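Gradar Bedroom Tidying Data: Frequently Asked Questions

Maintained by Halyna Melnychuk and Benoît Vidal. Last revised 7 Dec 2020.

What does the release contain?

The release has 214 demonstrations of tidying tasks on and near a bed, recorded with handheld grippers. Each demonstration includes wrist-view video, gripper opening width, and an estimated six-axis tool pose. Robot joint data is not included.

Why record by hand when a robot is available?

Speed, mostly. In our June trial, an operator with a handheld gripper finished a cloth pickup in roughly a fifth of the time needed to teleoperate the arm. The handheld tool and the arm use the same finger geometry, so the recorded grasps transfer without retargeting the fingers. The tool pose still has to be mapped to the arm, and poses outside its reach are dropped during training.

Which objects are used?

Mostly cloth, mixed with small rigid items. Layouts are not reset to a template between demonstrations. A typical layout has a crumpled blue cloth in the middle of the bed, with a phone, a white cloth and a small orange object to the right. 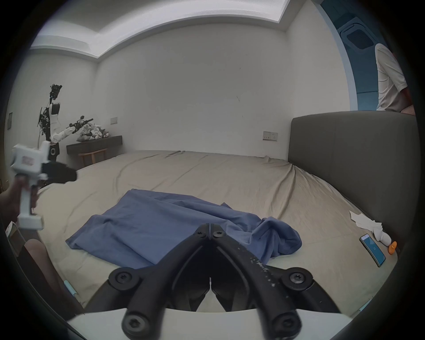

How is the policy evaluated?

We ran 21 layouts that do not appear in the training set. A run counts as a success if every target item ends up in its assigned zone within 5 minutes. Partial completions are logged but scored as failures.

What are the known failure cases?

Fitted sheets cause the most trouble. The policy sometimes closes on a crease in the sheet and lifts it along with the target. Thin items lying flat are the second most common failure, since the fingers tend to slide over them. Nawal Abdel Hamid's note on grasp height covers both.

Can I train on one camera stream only?

Yes. Set the stream option to "right" or "left" in the loader. Two-handed tasks need both streams and will be skipped.

How do I report a bad pose track?

Send the demonstration number and the time range to Gunvor Wikström. Two tracks have been withdrawn so far, and their numbers will not be reused.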